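# Mesolska releases planner update for two-arm garment handling

Mesolska has released a new version of Turkus, its motion planning and control package for two-arm workcells. The update changes how the software plans around cloth, and it adds a replay tool that lets a developer step through a failed attempt and see which part of the system made each decision. It has been available to existing users since October.

The release is aimed at groups working on laundry, retail returns and clothing sorting, where two arms often have to share a small table with a rack, a bin and whatever garment is being moved. Those jobs have been hard to plan for. A rigid part stays the same shape when it is picked up, so its outline can be measured once and carried along with the gripper. A jacket changes shape every time it is touched, and a plan that was clear of obstacles when it was made may no longer be clear two seconds later.

Earlier versions of Turkus dealt with this by drawing a large box around the garment and keeping the second arm out of it. The method was safe but wasteful. On a small table the box often covered most of the rack, and the second arm spent long stretches waiting for the first one to finish.

## What has changed

The new version drops the single box. The planner now divides a held garment into a gripped region, a hanging region and a resting region, and treats each one differently. The gripped region moves with the arm and is handled much like a rigid part. The hanging region is given a volume that grows with the speed of the arm, to allow for swing. The resting region is cloth that is lying on the table or over a rod, and the planner assumes it will stay put until the pull from the gripper reaches it.

"The second arm can now reach into space that used to be off limits," said Priit Pētersons, who leads planning work at Mesolska. "It can come in close to the cloth when the cloth isn't going anywhere. We still keep it well away from the part that swings."

The regions are updated from camera input while the arms move. If the perception side reports that the cloth has shifted more than expected, the planner first tries to adjust the current path. If it can't find an adjustment in time, it slows both arms to a stop and plans again from where they are. Users can set how far the cloth may shift before this happens, and the setting can be different for each arm.

Perception itself comes from Galier, a separate module that Mesolska has shipped alongside Turkus for the past two releases. Galier labels cloth, rigid fixtures and thin objects in the camera view. Thin objects are a new category in this release. They include wire hangers, cords and hooks, which the old version tended to lose against a background of fabric. Galier now fits a curve to each one and follows it between camera updates, even when part of it passes behind a sleeve or a fold.

Pētersons said hangers were the most common cause of stopped runs in the company's own tests. "A wire hanger is a bad object for a depth camera," he said. "You get a piece here and a piece there. The planner would see a gap and try to go through it, and the gap was the hanger."

## Test results

Mesolska tested the new version against the previous one on a set of 134 garment tasks, each run on the same two-arm cell with the same starting layout. Tasks included lifting a garment by the collar, clearing a hanger from a rack, moving a folded item to a bin and laying a jacket flat. A run counted as finished only if it ended without a person stepping in.

The new version finished 83 of the tasks. The company did not give a matching figure for the old version, saying that several tasks could not be started under the single-box method and that a direct comparison would be misleading. It did say that the time the second arm spent waiting fell in every category of task – most of all in those involving a rack.

Heavier garments were harder than light ones. Denim and lined coats hold a fold for a while and then drop all at once, and the swing model does not predict that well. Long items that touch the table while hanging also gave trouble, as the planner sometimes placed the line between hanging and resting cloth too high. A fix for the second problem is being tested now.

Tags, drawstrings and belts are not modeled. Galier will label a belt as a thin object if it is long enough, but smaller attachments are treated as part of the cloth.

## Replay tool

The replay tool, called Kocsis, records the planner state, the camera labels and the commands sent to each arm, all on one clock. A developer can stop at any point in a run and see the path the planner had chosen, the paths it rejected and the reason each was rejected. In the past this information was spread over separate logs, and users had to line them up by hand.

Irén Bíró, a software engineer who worked on the tool, said most requests for it came from people who had written their own control policies and were using Turkus only as a safety layer underneath.

"They would see the arm stop and not know who stopped it," Bíró said. "Was it their policy, was it the planner, was it the driver? They'd write to us, and we'd spend a day reading logs with them. Now the stop has a name on it."

Kocsis can also rerun the planner on recorded input with different settings. This does not show what the cloth would have done, but it does show whether a different margin or speed limit would have let the planner find a path. Bíró said the team used it to choose the default settings in this release.

Recordings can be large. With all cameras on, users should expect to fill a disk quickly, and the tool has an option to keep only the five seconds before and after each stop. The short mode is on by default.
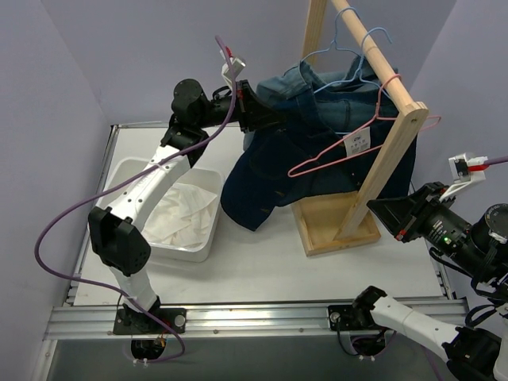
## Upgrading

Existing cell description files will load in the new version, but any keep-out boxes drawn around garments should be removed by hand. If they are left in place the planner will respect them, and the arms will behave much as they did before. Boxes around fixed items such as racks and bins should stay.

Cables need attention as well. The planner does not track loose cable runs on the arms, and the freer motion allowed by the new version may bring an arm into poses it seldom reached in the past. Mesolska recommends running each new task at low speed first and checking that cables have enough slack through the full path. A setting in the cell file can limit wrist rotation where slack is short.

Users with custom labels in Galier will have to map them to the new categories. The release notes include a table for this, and a script that handles the common cases. Labels that are not mapped are treated as rigid fixtures.

The programming interface is mostly unchanged. Four calls dealing with held objects have been renamed, and the old names will keep working until the next major release. Code that reads the garment box directly will get an empty result and should be changed to ask for the regions.

Pētersons said the next release will focus on handing a garment from one gripper to the other, which Turkus can do now only at fixed points set by the user. The plan is to let the software pick the handover point based on how the cloth is hanging. No date has been set.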